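Folding by Hand: How Clothes Are Put Away on a Woven Mat
Project report by Bushra Jatoi
Home and Daily Life module, Akuscombe
Tutor: Sirkka Karppinen

1. How I came to this subject

When we were asked to choose an ordinary household job and look at it properly, I had grand ideas about bread, and then about mending, and in the end I settled on folding clothes, which I have done nearly every day since I was small and had never once thought about. My subject was folding on a bed spread with a woven mat, and jeans above all, as they are the most stubborn things in any pile. 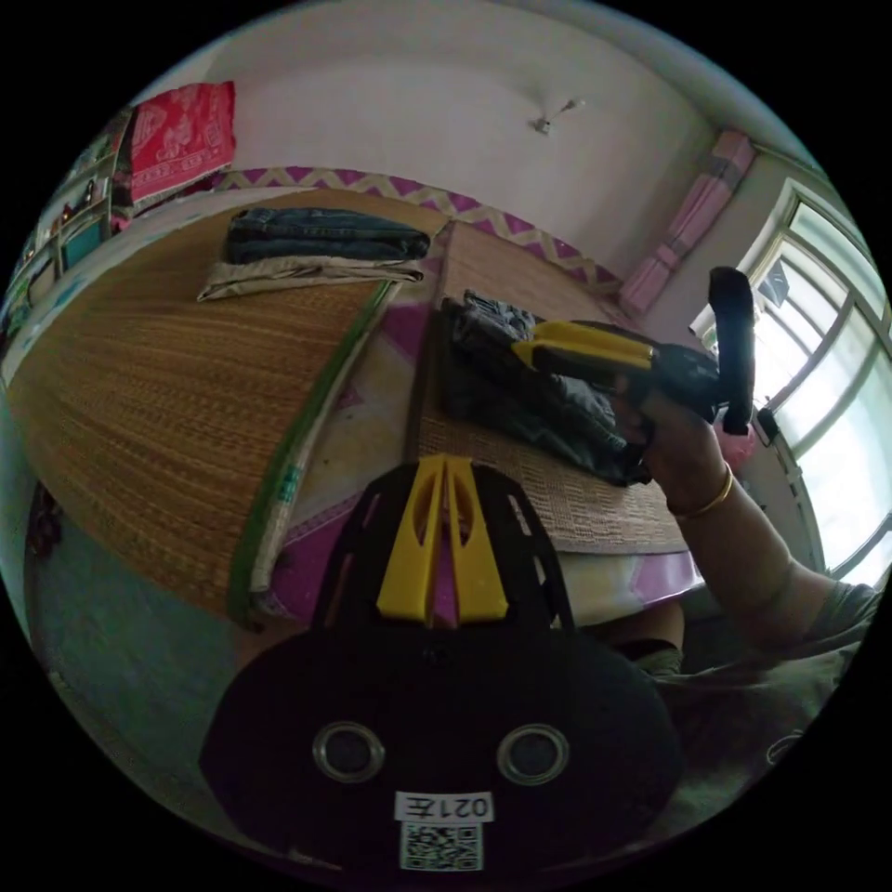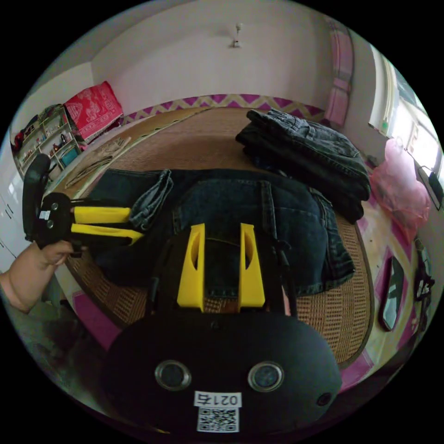
Folded jeans and woven mats on the bed.

My question was a simple one. Does it matter what you fold on? My grandmother always said that it did, and she would put a mat down over the bedding before she let anybody near the clean washing. I had taken this for one of her rules, like not whistling indoors, but once I began trying it for myself I started to see her point. A mattress gives under your hands. You press a crease into a trouser leg and the whole bed sinks with it, and the crease wanders off. A mat is flatter and a little firmer, and the cloth slides over the weave when you want to turn it round, whereas on a cotton sheet it tends to drag the sheet along too.

2. What I did

I kept to clothes that most households would have: jeans, shirts, and a few softer things such as jumpers. I folded each kind on the bare sheet first and then on a mat, and I wrote down how it went in a notebook that is now rather full (my word count for the notes alone came to 3298, and I apologise to Sirkka, who read every page of it).

For jeans I used the method I was taught at home. Lay them flat, smooth the legs down from the waistband, bring one leg over the other with the back pockets facing out, and tuck in the point of the seat so that the edge is straight. Then fold the legs up to the waist, and fold once more if the shelf is a narrow one. If the cuffs have been rolled, decide at the start whether to leave them rolled or let them down. I left mine rolled the first few times and the finished pile leaned over like a tired person at a bus stop.

My classmate Todor Omerović very kindly tried the same method at his own house, on a kitchen table, and we compared notes afterwards. He liked the hard surface for shirts but found he was forever running out of room when he got to the trousers — his table is only 800 millimetres across, and his brother is tall.

3. What I found

The mat made the most difference with heavy cloth. Denim stayed where I put it, and I could press along the seams with the side of my hand. With thin shirts I noticed hardly any difference at all, and one loosely knitted jumper caught on the weave, so I went back to the sheet for that sort of thing.

Stacking was the part I enjoyed most. I had always made one tall pile and then been cross when it fell over. Keeping the heavy things at the bottom helped, and so did turning every second pair round so that the thick waistbands weren't all at the same end. Viorica Stojanović, who lives downstairs and has raised four children, told me she had been doing this for years and was surprised I needed a project to find it out!

4. What I would do differently

I would like to have tried more kinds of mat, and to have asked more people of my grandmother's age how they were taught. I also spent far too long on socks, which I have left out of this report altogether. My notes on them are in the folder, after the jumper pages, if anyone would care to read them.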